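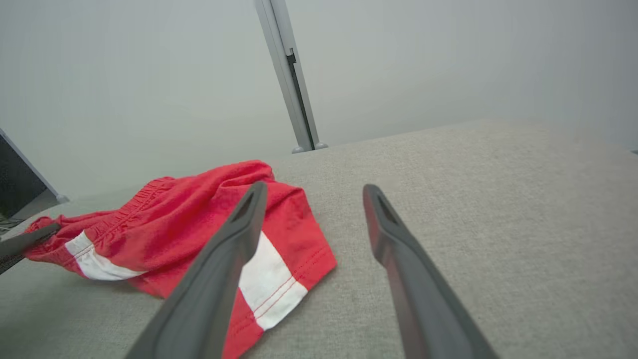 14th March: gripper spares and second cell, draft budget

Working from the Prella folding cell as it stands. Two arms, two-finger grippers, gray padded top, red and white sportswear as the test load. Ottar wants a figure for the second cell before the July order round.

Fingers. Quote from Goltbridge is 2436 for a set of 7 pairs, shipping included. Single pairs cost more each and take three weeks. Châu asked for a softer tip for waistbands. Goltbridge will cut one but charges 600 for the tooling. I would hold that until we have numbers on missed grasps with the standard tip.

Cables. The teal connectors stick out sideways from the gripper housings, so any second cell needs clearance on the outer side of both arms.

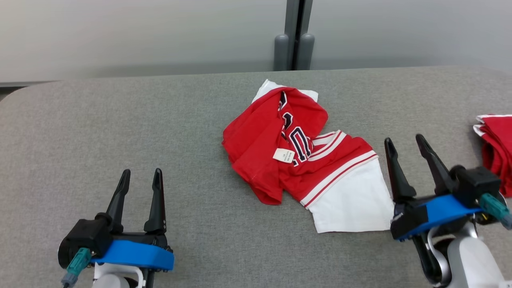 Iltwood's standard bench is too narrow once that is allowed for. Ngân is asking them for the next size up, same top fabric if they still stock it. Changing the fabric means redoing the camera settings, and I have not budgeted hours for that.

Garments. Jerseys with large lettering should stay in the set along with the shorts. Replacements go under consumables, not capital. Toàn to confirm the code.
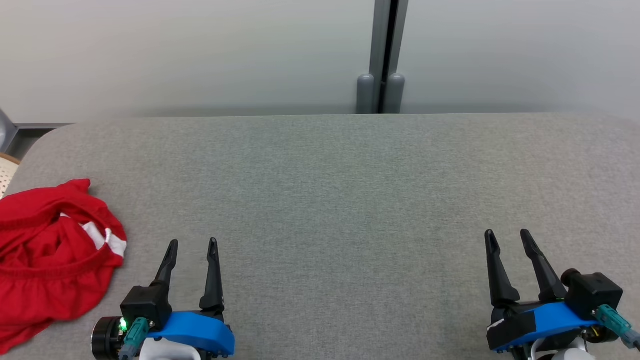
Open items

Aksel: written quote for the wider bench.
Toàn: budget code, and whether tooling counts as capital.
Me: grasp log for shorts and jerseys, standard tips only.
Wrist cameras: no price yet, line left blank.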